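3. Visitor Harvesting at Small Farms: Payment, Containers and Return Visits

This section reports on the two farms that took part in the full season of the study. Skoklow is an orchard and berry farm that opens its rows to the public on weekends. Wida grows mainly raspberries and currants and admits visitors by booking. Both farms charge by weight at the exit, and both agreed to keep a written record of each paying group. The combined record contains 1546 group visits. Groups that left without buying fruit were not recorded, and the results should be read with that limit in mind.

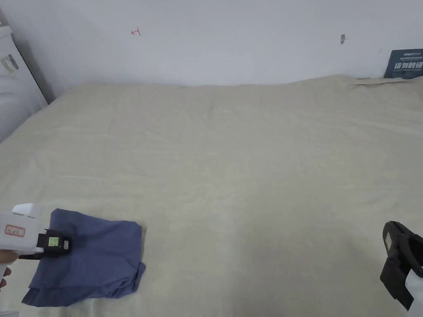

FIELD METHODS

Each group was given a numbered card on arrival. Staff wrote the time of entry, the type of container and the number of children on the card, and added the weight of fruit and the time of departure at the scale. Cards were collected daily and entered by the same clerk at each farm. Where the handwriting could not be read, the card was set aside and was not used in the tables.

Container type was recorded as shallow tray, deep pail or bag. Skoklow supplied trays at no charge. Wida asked visitors to bring their own and sold trays at the gate to those who had none. The difference was already in place before the study began, and we did not ask either farm to change it.

A follow-up survey was mailed in November to households that had given an address. It asked what share of the fruit had been eaten fresh, frozen, cooked or thrown away, and whether the household planned to return. In total, 86 households sent back a complete form. The form was tested earlier at the Janjua market garden, whose answers are not included here.

3.1 Fruit Condition and Clothing Advice

Damage to fruit was judged at the scale by pressing lightly on the top layer and then checking the bottom of the container. Deep pails showed crushed fruit more often than trays at both farms, and the difference was greatest for raspberries. Juice was also the most common cause of complaint from parents, and the survey included an open question on what visitors wished they had known before the trip. Many answers dealt with clothing. The advice sheet now used at Wida recommends dark or mid-toned cotton that can be washed easily, and a T-shirt in a muted blue, as the garment seen bunched on the bed in Figure 2 appears to be, would meet that advice. The sheet also asks visitors to wear closed shoes, as the paths between rows are not paved.
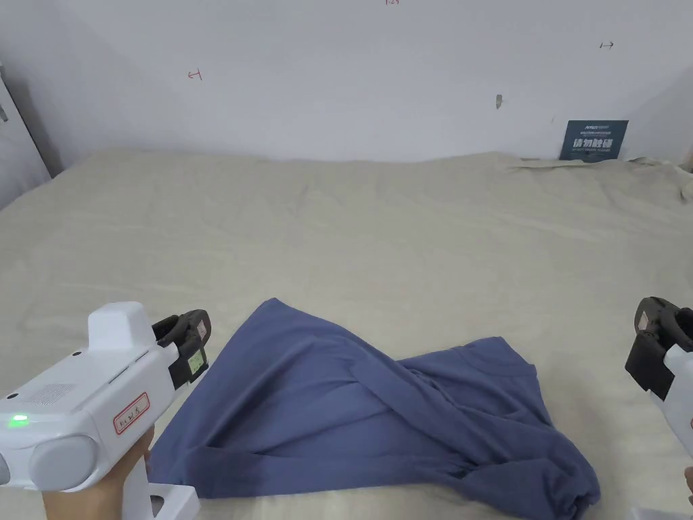

Figure 2

Weather had a clear effect on the length of visits. On days with rain before noon, groups stayed for a shorter time but did not pick less fruit per adult. Farm staff suggested that people who come in poor weather have already decided how much they want, often for jam or freezing. The survey answers agree with this view, although the number of such households was small. On dry days the median stay at Skoklow was 60 minutes, and groups with children under school age made up most of the shorter visits.

The cards were entered with the Gistach record system, and the entries were checked against the cash books by Laiba Memon. Differences between the two sources were settled in favor of the cash book. Section 4 takes up the question of price per pound and its effect on the weight of fruit bought by each group.

2 comments | 60 shares

Contact the editorial office | All rights reserved | Back to top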